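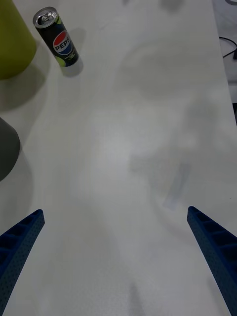
**Paper Cup Fiber Recovery, Murska Site: Progress Report for the Quarter Ending in June**

Submitted to the Tamihana fund by Jeptoo Kimaro

## 1. Status

Work packages 1 and 2 are complete. Work package 3 (pulping trials) is under way and is two weeks behind plan. Work package 4 has not started. Spending is within the approved budget, with one transfer between lines described in section 5.

## 2. Collection

Separate collection of used paper cups ran at the Murska canteen and in the two office buildings next to it. Cups go into a dedicated bin with a tube insert, and liquids go into a drain bucket mounted on the same stand. The first stand design leaked at the bucket seam and was replaced in the second week. Bins are emptied at 4 p.m. and the contents weighed on the loading dock.

The grant agreement set a target of 2,000 cups for the quarter. The total collected was 2,000, at which point intake was paused because dry storage was full. Of these, 200 were set aside as reference samples and will not be pulped. A further 700 were rejected at sorting, nearly all for food residue or for trash pushed down inside the cup. Wrappers are the most common item. They have to be pulled by hand, and they slow the sorting line more than any other contaminant.

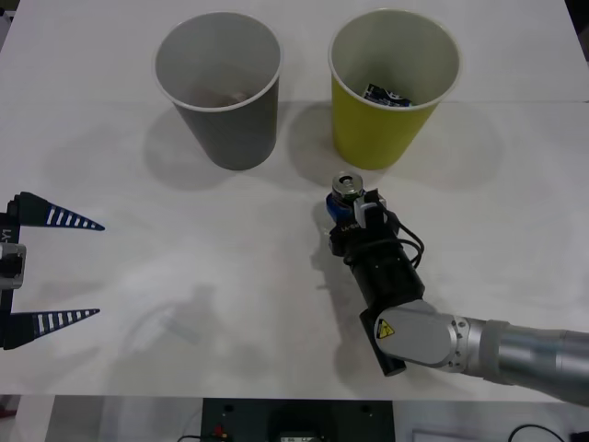 Hermine Hofstetter asked, in her comments on the draft, whether the reject rate reflects user behavior or a sorting rule that is too strict, and whether cups with a dry wrapper inside should be counted as rejects at all if the wrapper comes out clean. The point is accepted. Under the present rule, a cup is rejected on any foreign matter. From next quarter, rejects will be logged in two classes, recoverable and not recoverable, and only the second will count against the target. Figures for this quarter will not be restated, as the sorting sheets do not carry enough detail.

## 3. Pulping trials

Trials use the small batch pulper supplied by Bratosell. Cups are shredded, soaked in warm water and agitated, and the plastic lining is screened off. Lining separation was acceptable in all batches run at the longer soak time. At the shorter time, flakes of lining passed the coarse screen and showed up in the test sheets.

Printed cups remain an open question. Ink from dark colors carries over into the pulp and lowers brightness. Two options are being compared:

- sorting by outer color before shredding
- adding a wash stage after screening

The wash stage gives a more even result but uses more water, and the drain permit limits the daily volume. A decision is due before the start of work package 4.

## 4. Mixed drink containers

Metal cans turn up in the cup bins where no can bin stands nearby. A can that reaches the shredder stops the line. 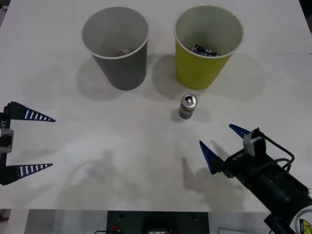
*Figure 3. Paper cups and a small metal can.*

A magnet catches steel but misses aluminum, so manual checking stays in place for now. Can bins have been ordered for both office buildings.

## 5. Budget and schedule

Part of the travel line was moved to consumables to pay for replacement screens. The total is unchanged. The delay in work package 3 comes from the pulper's drive belt, which failed once and had a long lead time. A spare is now held on site.

Next steps are a second set of batches on printed cups, the revised sorting sheet, and a draft specification for the wash stage.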